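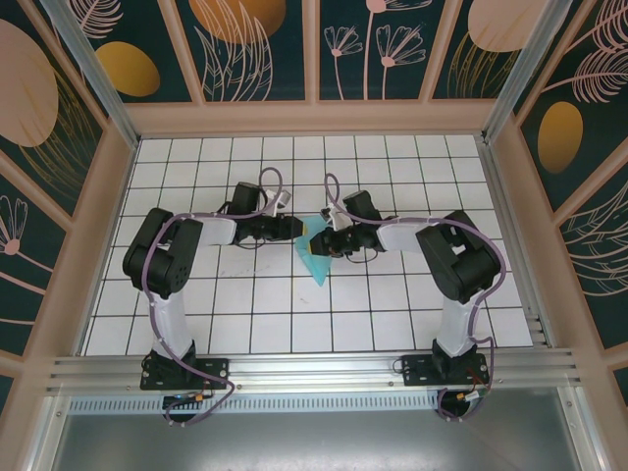
Getting the smell out of basketball shoes

I play pickup at the Prakstead gym every Tuesday, and by February my shoes could clear a room. What works for me: pull the insoles and laces the minute you get home – don't leave them in the bag overnight! Shake 2 spoonfuls of baking soda into each shoe, stuff them with newspaper and park them somewhere airy (never on the radiator, I've warped a pair that way).

Laces go in the wash in an old sock with a knot in it. Insoles get dish soap and a soft brush, then a full day to dry.

For slippery soles, wipe them with a damp rag before tip-off. I've had over 7 months out of my current pair and they still grip fine.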